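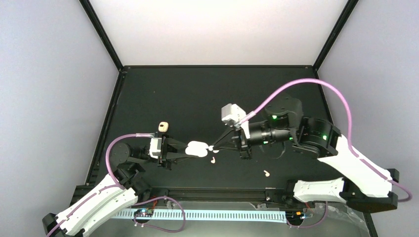 **Figure 1.** White test piece on the black work surface, left end between the fingers of the left gripper.

# Choosing a Work Surface and Enclosure for Pale Test Pieces

Project report, Fairclough workshop course
January 31, 2022

## 1. Background

The course bench at Fairclough is used by the workshop course. Most of the test pieces are white or near white. On the old bench top, a light gray laminate, reviewers could not agree on where a piece ended and the bench began. The project was to specify and fit a better surface, and to write down what the next group needs to know about the enclosure, the lighting and the test pieces.

The budget was 200 dollars. Electrical changes were outside the scope.

## 2. Requirements

The requirements were agreed with the course staff before any material was ordered:

- The outline of a white piece must be traceable by eye against the surface.
- The surface must not show a reflection of the lamps.
- The surface must be removable with hand tools in less than 30 minutes.
- The walls must not put a colored tint on the test pieces.

Surface detail on the test pieces was not listed as a requirement. This was an oversight and is discussed in Section 5.

## 3. Materials compared

Three sheet materials were compared. All samples were cut to the same size and laid on the old bench top under the existing lamps.

| Material | Finish | Outline of white piece | Reflection |
|---|---|---|---|
| Vastholm board | matte black | clear | none seen |
| Grurkstead sheet | satin black | clear | lamp visible at low angle |
| Flunitz mat | mid gray | weak on shaded side | none seen |

The Flunitz mat was the easiest to cut and lay flat. It was dropped because the shaded side of a white piece came out close to the gray of the mat. The Grurkstead sheet was the hardest wearing, but the lamp reflection moved as the viewer moved, and one reviewer marked it as part of the object. The Vastholm board was selected.

The board marks easily. Fingerprints can be removed with a damp cloth, but scratches stay gray. We recommend keeping one spare sheet on the shelf under the bench.

## 4. Installation

The board was cut 3 mm undersize on each side so that it could be lifted out without rubbing the walls. It is held at the corners with countersunk screws. The screw heads were painted with the matte touch-up paint supplied with the board.

The walls were left pale. We considered black walls, and tested one side with a spare offcut. The work area became noticeably darker and the shadows under the test pieces got harder. Pale walls return some light to the sides of a piece, and this was judged to be more useful than extra contrast at the edges.

The bench was wiped down after cutting. Dust from the board is fine and dark and will settle on white pieces if they are left out.

## 5. Results

The outline requirement is met. In Figure 1 the rounded, slightly lobed edge of the piece can be followed against the black surface.

Surface detail is poor. The same piece is so bright that little can be made out within its outline. For tasks where only position matters, this is acceptable. For tasks where a reviewer has to judge the condition of a piece, it is not.

We tried three changes to the lighting:

1. Moving the lamp farther back. Detail improved slightly, but the far corners of the bench became too dark.
2. Adding a diffuser in front of the lamp. Detail improved and the corners were still usable.
3. Dimming the lamp. No clear gain over the diffuser.

The diffuser we used was a loose sheet of tracing paper and is not suitable as a permanent part. A proper frame was priced, but it did not fit in the remaining budget.

Removal of the board was timed once, with two people, and was within the limit. It has not been tried by one person.

## 6. Remaining work

- Build a diffuser frame that clips to the lamp housing — the 600 mm rail already on the shelf is long enough.
- Prepare a set of off-white and light gray test pieces with the same outlines as the white set.
- Repeat the reflection check in March, when more daylight reaches the bench.
- Add surface detail to the written requirements.

The cutting drawing for the board and the sample offcuts are in the project drawer, labeled by material.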